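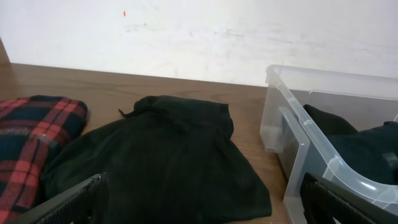
August 6, 2026

Laundry week on the Hoxha project. The task is clothes from the table into a clear bin, all of it teleoperated, and I did most of the driving. Dark cloth is harder than I expected. In the wrist view, a black garment has almost no visible edge, so I started going for folds that catch some light. Plaid is easier to read.

We have 2000 episodes on disk and want 3238. Around 1000 of those came from Teodoro Ayala, who closes the gripper later than I do – his grasps are deeper, mine slip more. I'm keeping both styles in the set for now. Next up is retuning the leader arm, which still drags at joint 3.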